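Gestedham Library to Close Three Weeks for Floor Work

Posted February 5, 2026

The Gestedham Public Library will close its main building for 21 days this May so that the floor of the reading room can be taken up and replaced. The children's room and the local history shelves are in the same building and will be closed as well.

The work was approved at last month's town meeting. The contract went to Keltent, a flooring and restoration firm that also did the stairs at the old Travitz mill. Crews will remove the carpet put down over the original boards, repair the joists along the north wall, and lay new boards where the old ones can't be saved.

Staff first reported soft spots near the periodicals in the fall. An inspection found that a slow leak from a radiator line had reached the joists. The line has been replaced, and the shelves closest to it were moved to the other side of the room, where they will stay until the closing. Newspapers are at the front desk for now – ask if you don't see the one you want.

Books checked out in the two weeks before the closing will get a longer due date without any need to call or renew. The outdoor book drop on Antwi Street will stay open and will be emptied each morning. No late fees will be charged during the closing. 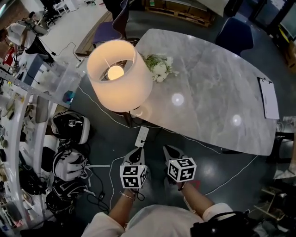
Can people still pick up holds while the building is closed?

Holds can be picked up at the town hall annex, in the small room to the left of the side entrance, from 10 a.m. to 4 p.m. on weekdays. Bring your library card or a photo ID. Items will be kept for ten days after the notice goes out.

The annex has space for 1751 books, most of them new fiction, large print and picture books. The rest of the collection will be boxed or covered in place and can't be requested until the building reopens. Loans from other libraries will stop one week before the closing and start again one week after it. Requests already in the system will be held in order, so there is no need to enter them again.

Story time will move to the annex meeting room at its usual hour. The room is smaller than the one at the library, and families are asked to sign up at the desk. The evening book group will meet at the Travitz Community Center, which has parking in back. The tax help table is not affected, as it ends in April. The public computers will be shut off for the full three weeks, but the wireless signal at the annex reaches the benches outside.

Part of the cost is being met by the spring book sale fund. The library is also offering the old reading room chairs for sale, 126 in all, at $5 each. They are oak, and some need glue. Buyers can take them away on the Saturday morning before the closing or by appointment at the desk.

A survey on the new room layout is out on the front counter, and 214 people have filled one in so far. Most asked for more outlets and a quieter corner away from the copier. Forms will be taken until the end of the month. The plan now on display by the entrance shows the copier next to the restrooms, with the long tables along the south windows.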